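Shared Kitchen Refit: Progress Report to the Dreßler Fund
Prepared by Dwayne Baptiste, Nekstead House
27th April

Dear Aurelio,

I have been looking forward to writing this one! When you last heard from us, in December, the kitchen was half boxes and the residents were making coffee in the laundry corridor. Since then we have moved back in, plugged everything in, and served a proper breakfast again. There is still work to do, and I'll get to that, but the room is in use all day and it shows in the noise level, which I mean as praise.

Where the money has gone

The biggest share of this period's spending was the new run of lower cabinets and the two sinks. We chose the deeper sink for the left side, as the residents asked, so stockpots can go in flat. The installer had to move a waste pipe that wasn't on our drawings, and that cost us 6 working days. It didn't cost extra money, thanks to a fixed quote from Cident that we were very glad to have in writing.

The second share went to the smaller things: crockery, bowls, drying racks, hooks, shelf liners. I know small items can look untidy on a budget sheet (there are 116 lines in the attached one, sorry), but these are what people touch every day, and they have made more difference to how the kitchen feels than the cabinets have. People who used to carry their own cup up and down the stairs have started leaving it downstairs with the others.

What changed from the plan

We proposed closed cupboards for all the crockery. After a few weeks of trying it with the old cupboards, it was plain that doors meant things got stacked in the wrong place and then forgotten. So the mugs and mixing bowls are now kept out in the open, at hand height, and the closed cupboards hold baking tins and the big platters. We spent less on cupboards as a result and put the difference into better mugs. You approved the change by email and it has worked out well.

The label scheme is also different. The original idea was a printed label on every shelf edge. Mikari, who supplied the shelving, sent us a sample set and the residents found them hard to read. We have gone over to color instead. It is quicker to teach, and our newest residents pick it up on the first evening.

How the kitchen is being used

Around 16 residents now cook there in a normal week. The Sunday-style big lunch has turned into something people do whenever they feel like it, and I've walked in on bread being shaped at ten at night. Breakfast is the busiest stretch by far. The sinks cope, the kettle queue does not, and a second kettle is on the list below.

Tidying has been the happy surprise. We wrote a cleaning rota and put it on the wall, and within a month people were doing the jobs before their turn came up. The wipe-down after supper takes a few minutes. The floor is still the job everybody avoids, and we'll keep a paid cleaner for that through the end of the grant.

The mug stand and the green mug:
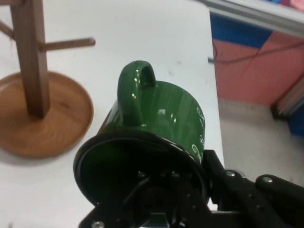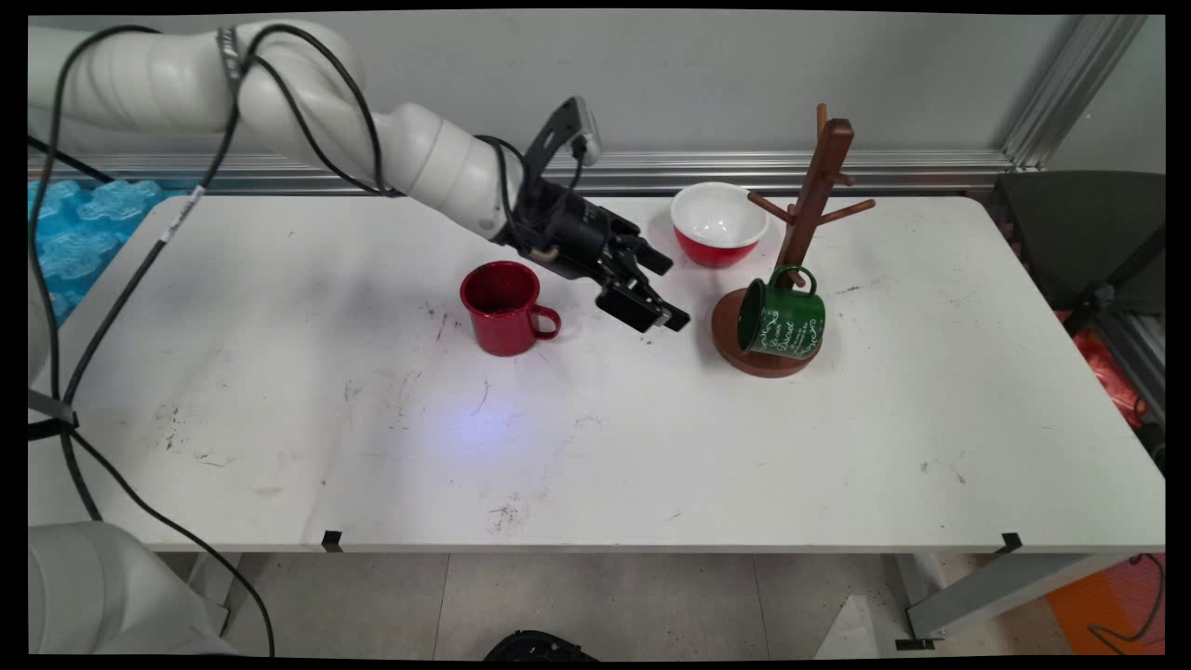

Choosing the crockery was the part I enjoyed most, and it deserves a bit more room in this report than the budget gives it. We wanted pieces that were easy to tell apart, with handles large enough for stiff hands, and we didn't want a matching set that would look wrong as soon as one piece broke. The red mug and the dark green one with the white lettering do that job nicely, and the bowl with the red outside and white inside goes with both without being part of a set. The wooden mug tree has a wide round base and short pegs that stick out from the post, so you can see at a glance where a mug is meant to go. I would like to buy 2 more of those trees from the remaining crockery budget, one for the breakfast counter and one for the upstairs kitchenette.

Still to do

The extractor hood is waiting on a part. The splashback behind the stove needs its last row of tiles and then grouting. We want the second kettle, as I said, and a lower hook rail for anyone who cooks sitting down. All of this fits inside the remaining budget, and the sheet shows the amounts line by line.

Please come and eat with us when the hood is in. Let me know which dates suit you and I'll ask the cooks what they'd like to make.

With warm thanks,
Dwayne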